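November
Posted by Ursina Tanner

The left gripper on the hanger bench started slipping again on Wednesday, so most of my week went into that. I'm writing down what I did because I did the same job in the spring, kept no notes, and had to work it out a second time.

The bench is the one we call Dulton, after the name stenciled on the crate the frame came in. It has a pair of hand-held grippers, a cable to each, and a white board on the table to work on. The person holding the grippers does a task over and over and the recordings go to the folding cell, which is supposed to learn from them. My part is keeping the grippers closing the way they should.

The complaint was that thin things slid out of the left one. Thick things were fine. I checked the jaw pads first, and they were worn, but evenly, and no worse than on the right. I swapped them anyway. No change. Then I took the cover off and worked the linkage by hand with the cable unplugged. There was play in the second pivot, enough to feel with a fingernail. The screw had backed out less than a quarter turn. I pulled it, cleaned off the old threadlocker with a wooden pick, put on a small drop of new and ran it back in until the play was gone but the jaws still dropped open under their own weight. If they don't drop open, it's too tight.

I left it overnight. People skip this and then wonder why the screw walks out again inside a week.

Next morning I did the zero. Jaws fully closed with nothing between them, read the number, write it on the tape inside the lid, then open and read again. The left one gave 7 closed and 706 open. The right one has been sitting at 7 and 702 or so for as long as I've had the sheet, and I don't touch it when it's happy. Before the repair the left was stopping at 70 when it was supposed to be shut, which explains the hangers.

After that comes the test I trust most, which is picking up a wire hanger. It's thin, it's slippery, and it twists if the two sides don't agree with each other. I hold one end with the right gripper and bring the left one in on the long arm, slowly, jaws angled a little toward the middle of the board.

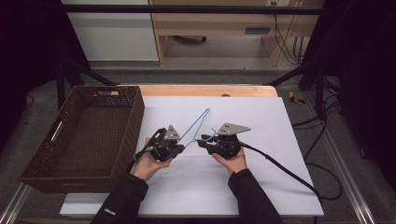

Burgi Stöckli thinks I should be testing on something harder than wire, and told me a pivot that holds a hanger can still let go of a trouser clip. She would do the whole check with clips, and she'd do it before the threadlocker had set as well as after, to see the difference. I may try the clips. I'm not running anything on a wet screw.

The cables need a look while you're at it. They leave the back of each gripper and take a bend every time your wrist turns, and that bend is where they go. I run each one through my fingers from the gripper end, feeling for a flat spot. The right one is fine. The left has a slightly stiff section a hand's width from the body, so I've put a spare from Inura on the shelf and written the date on the bag. When I swap it I'll redo the zero, even though in theory the cable has nothing to do with it.

Last thing was the flat plates on top. They have to sit square or the tracking drifts. I put a short steel rule across each one and looked for light under it. Left was good. Right needed one screw nipped up.

The counter is at 562 closes since the repair and the closed reading is still 7. I'll read it again on Friday and take the tape off if it hasn't moved.

3 comments

Gruber
Which threadlocker? We used the strong one and had to heat the screw to get it out.

Ursina Tanner
The medium. I wouldn't put the strong one on anything that small.

cleltard_bench
Same pivot went on ours, but on the right hand. Checking the zero tomorrow, I never wrote down the old numbers.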